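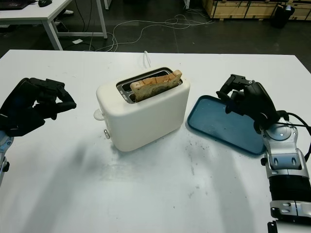
PLOLCOMBE, February — Plolcombe is getting its morning bread back. The Balaskas Community Bakehouse, which has been dark since the old ovens failed, will reopen this month with a rebuilt brick hearth, a longer counter and a free breakfast every Sunday for anyone who walks in the door.

The reopening follows a town-wide appeal that brought in 3884 separate donations, many of them a few dollars dropped into the jar at the Korkport ferry office. The money paid for the new hearth, the wiring and a proper ramp at the street entrance. Work on the roof was finished just before the first hard frost, and the bakers have been firing the oven at low heat ever since to dry out the brick.

"I grew up two streets from this building and I could tell what time it was by the smell," said Eftychia Spanos, head baker at the Bakehouse. "The first full batch we pulled from the new hearth, people were knocking on the windows. We weren't even open! We gave it all away and started mixing again."

The house loaf will be the Lavska, a tall white loaf with a little rye in it that was sold in Plolcombe for generations and then dropped out of sight when the last family bakery closed. Spanos worked from a handwritten card lent by a former baker's daughter, and it took most of the fall to get the crumb right. The dough rests overnight, gets 2 folds in the morning and goes into the oven before the sun is up. At full production the hearth can turn out 300 loaves a day, and the Bakehouse plans to work up to that by summer. 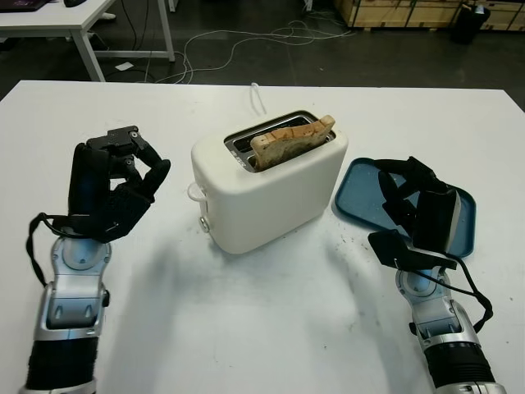
Sunday breakfast will run from 8 a.m. until the bread is gone. There will be soup in the cold months, local butter, plum jam and as much Lavska as people care to eat, fresh or toasted. A plain white two-slot toaster does the second job very nicely, and a slice that stands up well above the slot, browned and speckled across the crumb, is how Spanos likes hers. Day-old bread is best for it, she says, and the breakfast table will always have some set aside for that reason. Families with small children are very welcome, and so are people who just want to sit by the window with a coffee for an hour.

The Bakehouse will also run baking classes in 4 sessions this spring, covering starters, everyday loaves, flatbreads and holiday breads. Places are free for Plolcombe and Korkport residents, and everyone takes home a jar of starter. Sign-up is at the counter.

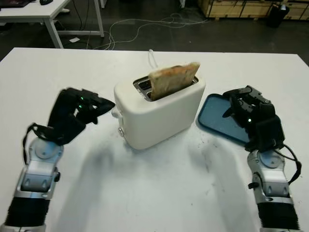 Toasted and ready for butter: a single slice stands in a white toaster.

Flour for the Lavska comes from growers up the valley, who have planted an extra field of rye with the Bakehouse in mind. Bran left over from sifting goes back to the farms for feed.

About the Balaskas Community Bakehouse
The Bakehouse is a nonprofit bakery and teaching kitchen in the center of Plolcombe, owned by its members. Membership is open to all, and the hearth can be booked by neighborhood groups on weekday afternoons — bring your own dough.

Press contact: Eftychia Spanos, Balaskas Community Bakehouse, Plolcombe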